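**Hemimow Home Pages: What lives in a mattress, and how do you get it out?**
By Bjartur Þórarinsdóttir

You spend a big part of every day lying on a mattress. If you sleep nine or ten hours a night, you are on it more than you are at school. Most of the time a sheet covers it, so you don't see what collects there. When the sheet comes off on wash day, you can have a look.
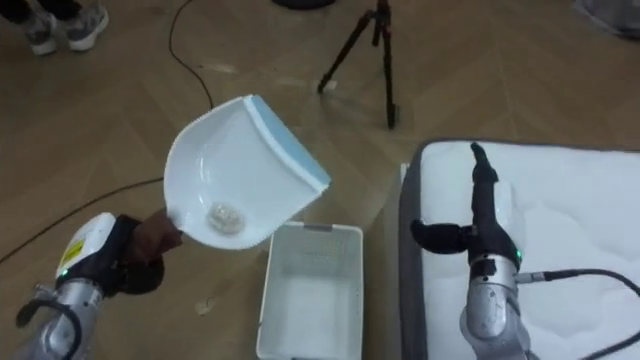
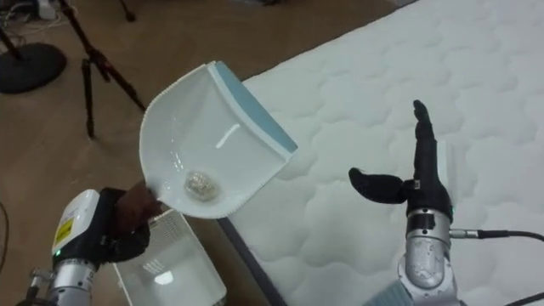
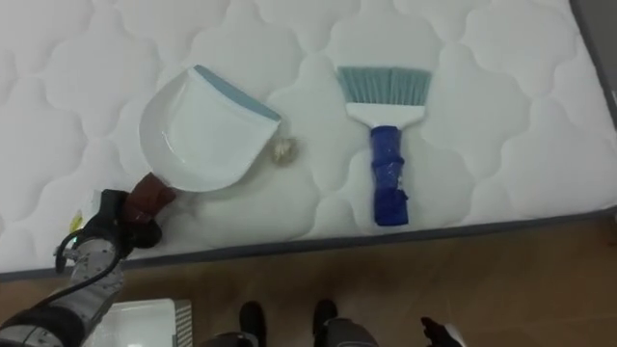
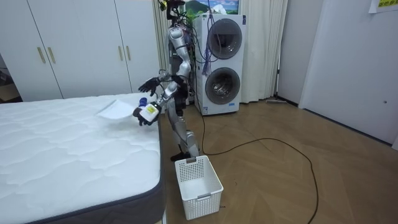 *Dustpan in the first three pictures. Bottle and folded cloth in the last one.*

## Why is the top bumpy?

Run your hand over a mattress and you will probably feel puffy parts with low lines between them. The lines are stitches. The top cover of a mattress is often made like a quilt, with two layers of cloth and some soft padding in the middle. The stitches go through all the layers and hold the padding where it belongs. Without them it would slide around and end up in lumps.

The stitching can make squares, diamonds, waves or rounded shapes like clouds. The mattress in the pictures has a rounded pattern on white, and a dark gray border.

The low lines are also where crumbs go. A crumb on a flat table stays where you dropped it until you bump it. A crumb on a quilted top tends to roll downhill into a stitch line and sit there.

Under the cover there may be foam, springs or both. One kind of mattress made by Cirari has 1,049 springs in it, each in its own little cloth pocket. You can't clean the springs. You can only clean the outside, so it helps to keep the outside in good shape.

## What is the stuff?

Some of it is easy to name: cookie crumbs, sand from the beach, hair, fuzz from socks, a scrap of plastic wrapper that got carried to bed.

Some of it is too small to name just by looking. Your skin is always growing, and tiny flakes of the old outer layer come off all day and all night. The flakes get mixed with bits of thread from your sheets and pajamas, and together they make a large part of what we call dust.

Dust mites eat the skin flakes. A mite is a relative of the spider, with eight legs when it is grown, and it is so small that you would need a magnifier to find one. Dust mites don't bite. They do make some people sneeze or itch, and that is one good reason to keep a bed clean.

## How the dustpan works

A dustpan looks like a simple thing, but its front edge matters a lot. If the edge is hard and a little bent, there is a gap under it, and dirt goes into the gap when you sweep. You end up with a thin gray line on the floor that moves back every time you move the pan.

Many dustpans have a soft rubber lip to fix this. Rubber bends, so it can press down flat along its whole length. The lip on the dustpan in our pictures is light blue.

A mattress is harder than a floor in one way. It is soft, and the pan sinks in a little when you push. Press gently and hold the pan still. Then bring the brush toward it in short strokes. In the third picture the brush is lying on the mattress, and a small crumpled ball is just in front of the blue lip.

Once something is in the pan, tip the handle end down a bit. The dirt slides to the back and the high sides keep it in while you carry it. To empty the pan, hold it low over the container and tip it the other way – if you do it from up high, the light stuff floats off and lands on your clean floor.

## Try it at home

Ask a grown-up which day the sheets get changed. At the Rao house it is Friday. You will need a dry brush, a dustpan and a trash can or a lined basket.

1. Take off the sheet and the mattress cover. Roll them inward so the crumbs stay inside, and shake them outdoors.
2. Start at the pillow end. Brush along the stitch lines first, then across them.
3. Sweep everything toward one edge and into the pan.
4. Look at the border. Fluff likes to hide where the top meets the side.
5. Empty the pan.
6. Leave the bed bare for 2 hours with a window open, if the weather is nice.

For a spot, a grown-up can help you dab it with a damp cloth. Dab, don't rub. Rubbing pushes the spot deeper and can make the cloth top fuzzy. Don't spray or pour anything on a mattress without asking. The padding soaks up water like a sponge and takes a long time to dry, and a mattress that stays damp inside can get moldy.

The sheets go in the washing machine. Check the tag first, as some can only be washed warm and others can be washed hot.

## Words to know

**Quilted** – stitched through several layers so the padding stays put.

**Mite** – a very small animal with eight legs, related to spiders.

**Bristles** – the stiff hairs of a brush. A small hand brush can have up to 50 bunches of them.

Next time in Home Pages: pillows, and why some of them go flat.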